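Search this forum Search Advanced

Tablecloth for the work table – keep or swap?

rhun_v
White cloth, gray botanical line drawings. I like it. Wiebke says too busy. Thoughts? 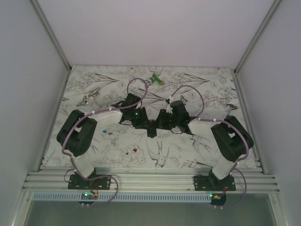

the botanical cloth, pale walls behind

wkettler
Still too busy. Plain gray, done.

Edvin_E
Disagree, plain looks like a cafeteria. Line drawings are quiet enough imo

wkettler
quiet?? leaves everywhere

eulalia5
Keep it. Wash cool tho – mine shrunk teh first time

rhun_v
ok keeping til May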